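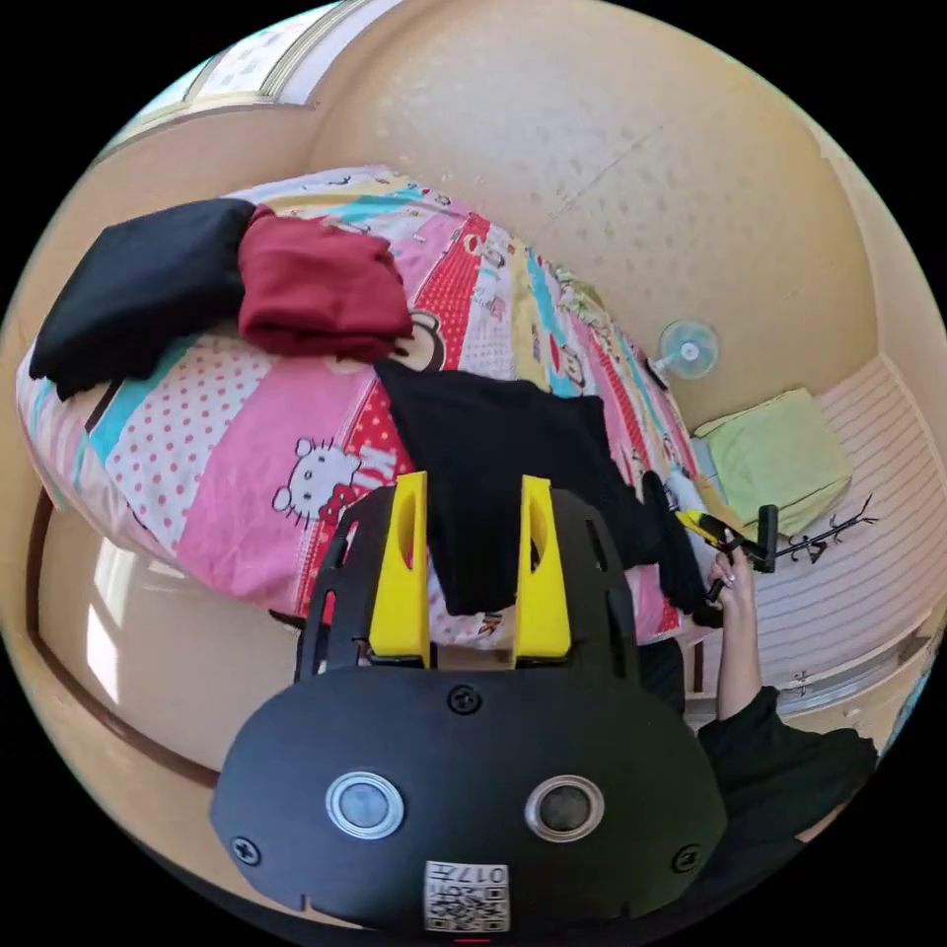
L. Pruitt

Progress report, Clistthorpe picture book project
Fri 10 August

It has been a busy and mostly happy stretch since I wrote to you in May, and I am glad to say that the rhyming book finally has an ending. The old one had the fox going home to bed, which everyone liked well enough, but the children at the library readings kept asking where the goose went. So the goose has her own four lines now, and I think the whole book is better for her.

All 19 spreads are drafted. The meter on spreads six and seven still trips me up when I read aloud (too many small words in a row), and I would like another week with those before the text goes to Boltia for layout. The counting page has been cut. I was fond of it, but it stopped the story cold.

On the money side, we have spent 349 dollars of the 800 you granted for this part of the work, nearly all of it on paper, proofs and the hire of the reading room. The printer has quoted for 100 copies in soft cover, and I will send the quote along once they confirm the heavier stock.

Two readings are still to come, one for preschoolers and one for second graders, who are much harder to please! I would also love your thoughts on the title. We are still calling it "Goose Before Snow," though I go back and forth on it most mornings.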